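Bollum gripper comparison

The Bollum gripper comparison is a bench procedure for testing two-finger robot grippers on pick-and-place work. It is named after Bollum, the workshop where it was first written down, and is used mainly by small groups that need to choose between grippers, wrist cameras or arm controllers without building a full production cell. The procedure uses fruit and vegetable shapes as its test objects and scores each setup on how it picks, carries and releases them.

Background

Most gripper data sheets give a stroke, a maximum force and a payload. These figures say little about how a gripper copes with a curved or lobed object that is lying next to another one. The Bollum procedure was drawn up to fill that gap for low-cost arms. The first version, called the tray test, dates from a January trial in which the same arm was fitted with a Flerora gripper and then with a Moncrieff gripper. The current text of the procedure is dated 09/05/2023.

Earlier tests at the workshop had used cubes and cylinders. Both grippers did well on these, and the results could not be told apart. Produce shapes were brought in as a replacement. A pepper has lobes that push the fingers sideways as they close. A lemon tends to turn about its long axis when one finger touches first. A cucumber can be held well at the middle and badly at the ends. Small round items such as limes roll away if the approach is slow or off center.

Equipment

The procedure calls for one or two arms, a flat work surface or tray, a bin, a wrist camera on each gripper being tested, and at least one fixed camera beside or above the work area. The objects may be real or artificial, but the two kinds are not mixed within a series. Artificial produce is more common in long series, as real fruit bruises and changes grip from one day to the next.

The two camera types do different jobs. The wrist camera shows the object between the fingers and is used to judge alignment before closing. The fixed camera shows the bin and the surrounding surface, and is used to judge where an object ends up. Clear plastic bins are allowed, though they bring reflections from overhead lighting into the fixed view, and some users switch to a matte bin for that reason. Others keep the clear one on purpose, as a controller that depends on vision will meet such surfaces sooner or later.

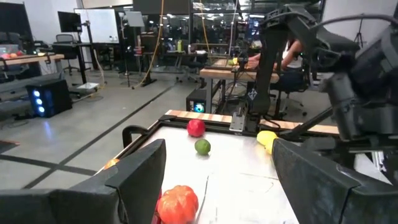
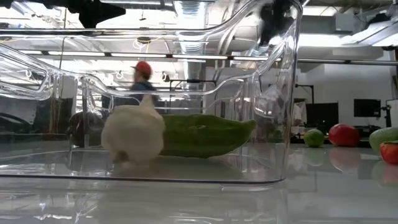 Wrist view with the fingers open over a tray of produce, and fixed view of a clear bin with toy produce in it and more on the table beside it.

Procedure

A series consists of 12 runs with one gripper. In each run the operator or the controller takes 8 objects, one at a time, from the surface and puts them in the bin. The starting layout is fixed by a printed sheet for the first half of the series and left to the operator for the second half. Objects may touch each other but may not be stacked.

Each pick is scored on two points. The first is whether the object left the surface on the first closing of the fingers. The second is whether it was released inside the bin without being thrown or dragged over the rim. A pick that fails the first point may be tried again, and the second point can still be earned. The limit for a run is 80 seconds. Objects left on the surface when time runs out score nothing.

When two arms share the surface, one is named the working arm and the other the holding arm. The holding arm may steady the bin or move an object clear of its neighbor, but picks made by it are not counted. The arms swap roles after the sixth run. Swapping was added after early series showed that the arm on the side nearer the bin had a clear advantage.

Comparing grippers

The two grippers in the first trial differ mainly in finger shape. The Flerora fingers are wide and stiff, with flat inner faces. The Moncrieff fingers are narrower and have a soft pad near the tip. In the first trial the wide fingers did better on peppers and on large round fruit, where the extra contact area kept the object from turning. The narrow fingers did better on limes and on anything close to the side of the tray, where a bulky finger has no room to come down.

Finger size also affects the wrist camera. Wide fingers block part of the view on both sides, so an object near the edge of the picture may be hidden until the arm has moved. A controller that was set up with one gripper will often do worse when the other is fitted, even if the arm and the camera stay the same. The procedure therefore asks for the controller to be set up again for each gripper before scoring starts – a step that takes longer than the series itself and is often skipped.

Comparing controllers

The same layout sheets are used to compare controllers. In this case the gripper is kept and the control method is changed. The usual pairing is hand guidance, in which an operator moves a leader arm and the working arm follows, against a program that plans each pick from the camera pictures. Trutance, a controller package written for the workshop's arms, supports both modes and records them in the same file format.

Hand guidance normally scores higher on the first point and lower on time. Operators correct a bad approach before closing the fingers, which costs seconds but saves a second attempt. Planned picks are quicker and more even, but they fail in groups: if one lemon is missed, the next lemon is likely to be missed as well.

Limitations

The scores from different workshops are hard to compare. The procedure does not set the material of the work surface, and a glossy top lets round objects slide further than a rough one. Lighting is also left open. Objects of the same name vary in size and finish between suppliers, and a hard plastic pepper is a different test from a foam one.

The scoring does not record damage. A gripper that squeezes too hard can earn full points on artificial produce and still be unsuitable for real fruit. An optional force check, made with a thin sensor pad wrapped around one of the round objects, was added to the current text as an appendix. Results from it are reported apart from the main score.

Related procedures

The bin reversal test uses the same equipment but starts with the objects in the bin and ends with them on the surface. It is considered harder, as the walls limit the angles from which the fingers can enter.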